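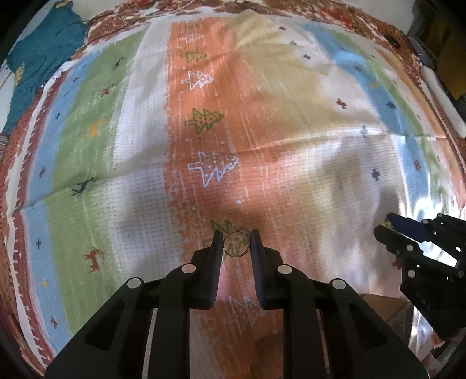
ullow_stitcher replied:
Cold wash, always. I've had striped cotton throws for years and the only one that ever bled was the one I put in warm with the towels.

Posted 11/12/2019
drykettle wrote:
Cold doesn't fix it if the dye was never set. I bought two throws at the market in Drerkport and both turned the rinse water pink on cold. One of them was still doing it after a month of washes. I ended up giving that one to the dog.

marl22 wrote:
Did you try vinegar? My aunt swears by it. A cup in the rinse.

drykettle wrote:
Tried it. Smelled like a salad and the water was still pink.

hemline_b wrote:
Vinegar does nothing for cotton dye. Same with salt once the cloth is already dyed. People keep repeating it on here. What helps is a dye fixative, the kind you get at a craft store, and then a hot rinse to get the loose stuff out.

ullow_stitcher wrote:
I wouldn't go hot on something with a lot of colors in it. If the red lets go, it ends up in the white.

hemline_b wrote:
It ends up in the white if you let it sit. Plenty of water, keep it moving, take it out right away. The trouble starts when it lies in a wet heap.

marl22 wrote:
Has anyone used Purkex sheets? The color catching ones. They were on sale at Wada so I got a box of 22.

drykettle wrote:
I use them. They come out gray or pink so they must be picking up something. I put in 2 for a big throw. Wouldn't trust them with anything I cared about.

oldporchlight wrote:
I just don't wash mine. Hang it over the line on a breezy day, shake it, put it back. Mine has been on the couch since October and it's fine.

marl22 wrote:
Do you have kids?

oldporchlight wrote:
No.

ullow_stitcher wrote:
Ok, so for the original question, I'd test a corner first. Wet it, press a white rag on it and leave it for around 19 minutes. If the rag stays clean, wash it cold on its own. If not, do what hemline says with the fixative, but I'd still skip the hot water.

hemline_b wrote:
Read the bottle. Mine says hot. Agree on the corner test though, and do it on the darkest stripe.

marl22 wrote:
Doing the corner tonight. Will post the rag.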